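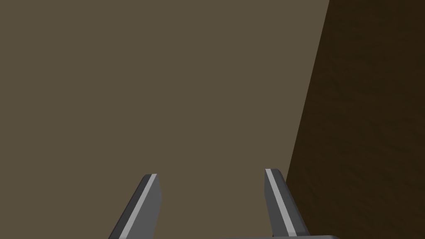 Robel Admasu thinks we should all stop asking when the robots are coming and start asking what they can pick up. He'd said it to the whole group before the coffee was even poured, and I kept thinking about it all through my visit to the Abera open day in Flurnham (2022-05-04, for anyone keeping track of my trips!).

I went because I'm a sucker for anything to do with chores. I clean rental apartments, 18 of them in a busy July, and if a machine could do even the toys-off-the-floor part of the job I would be first in line. Abera's lab does nearly all of its practice in simulation, so the tour was mostly big screens and a lot of pointing, which suited me fine.

The program is called Gedulico, and the idea is that a simulated two-armed robot gets let loose in ordinary rooms and told to tidy them. No factory floors, no neat rows of parts. They have 200 rooms built so far and want 300 by the end of the year. My favorite was an attic bedroom, the kind with a sloped ceiling and a bed pushed along the wall, and the chore was one I do every single week: get the ball off the dresser.
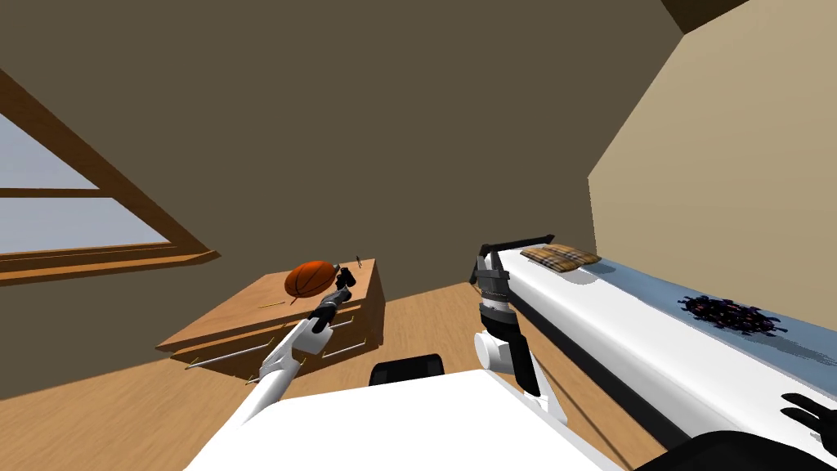
Now, I would do that without even looking. For a machine it's a whole project! A ball rolls if you nudge it, so the fingers have to come in wide and close evenly. Then there's the other arm, which has to stay out of trouble near the furniture while all of this goes on. Each try gets a limit of 60 seconds, and I found myself rooting for the thing like it was a penalty shootout.

Can they do the chores yet? From what I heard, some of them, some of the time. Single objects with a firm shape are coming along nicely. Bedding is still a headache, and when I asked about fitted sheets I got a big laugh from the back of the room. Shop shelves may be sooner. A second group, Dralis, was there to talk about restocking, and they like boxes and cans for the obvious reason that boxes and cans hold still.

Parking was easy, the sandwiches were good, and they let us stay well past closing to ask questions. I've already signed up for the next one, and I'm bringing a fitted sheet.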